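# About Trerine

Trerine writes and maintains working rules for robot cells in small and mid-sized plants. We do not build robots and do not sell them. Our clients bring us a cell that is already running, or nearly so, and we return a written practice that the people on shift can follow and an auditor can check.

The company was started by Ilse Van Damme and Apostolos Kokkinos, who had both spent years on the receiving end of manuals translated twice and read by no one on the floor. The main office is in Brindum. A second, smaller one in Ikach handles training and document control.

## What we cover

- End effector inspection, wear limits and replacement records
- Grip force settings and who may change them
- Lockout and restart after a jam
- Camera and sensor checks at shift start
- Change logs for programs and tooling

Most of our work falls under the first two items. Gripper pads are cheap parts and are often left out of the maintenance plan, so slip faults get logged as program faults and the program gets edited. Our standard procedure puts the pad check ahead of any program edit. The inspector looks at the ridges along the full contact face and records the result against the finger number, left or right. Pads are replaced in pairs. A pad with a torn or flattened ridge is out of service even if the cell is still picking within tolerance.

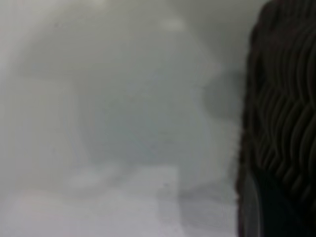
*Ridged grip pad on the inner face of a gripper finger, wrist camera view.*

Wrist cameras have their own section in our rules. An operator may use the live view to confirm that a finger is present and clear of debris. It may not be used as the only record of pad condition – that check is done by hand, with the arm locked out.

## How a rule gets written

Every rule has an owner, a reason and a review date. Tharun Kurian leads drafting. A draft is walked through at the cell with at least two operators from different shifts, and any step that both of them skip or reorder is rewritten. Styliani Andreadis then checks the text against the safety standards that apply at the client's site. Where a standard is stricter than our practice, the standard governs.

We keep rules short. The gripper set, which we call Gkikas, is 3 pages plus the record sheet. It is reviewed each May, and clients on a maintenance contract receive the marked-up copy along with the clean one.

## Training and contact

Operator training takes two days on site, with some 20 people at most per course. Evanthia Galanis schedules courses from the Ikach office. Document questions are answered on Tuesday afternoons by whoever owns the rule – please quote the rule number and revision letter.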